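Skulton Technical College, Robotics Club Board
Thread: Storage box task, grip and scoring

Vandthorpe_Lab
22 December 2025

Members are asked to post comments on the storage box task before the March review. Each pair submits 30 demonstrations. The first matter is finger placement on thin plastic parts.
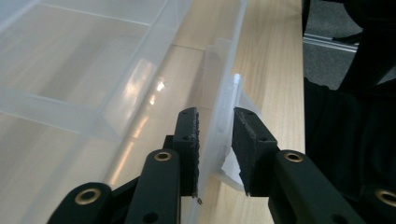
Two-finger gripper at a thin plastic panel, tray alongside.

xue_section2
Our section requests softer pads. Thin panels flex under a firm grip, and 20 of our attempts were marked down for it.

Vandthorpe_Lab
The pads will remain as issued. Operators should close the fingers more slowly. The second matter is the closed box, for which both grippers are to approach from opposite sides at a similar height.
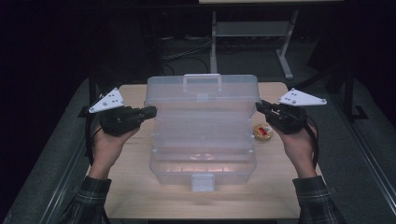
Dulla
I must disagree with the rule on approach. Holding one gripper steady while the other works the latch should also be permitted.

xue_section2
Section 2 supports that change, provided it applies to all pairs.

Vandthorpe_Lab
The proposal is noted. Until the review, the present rule stands.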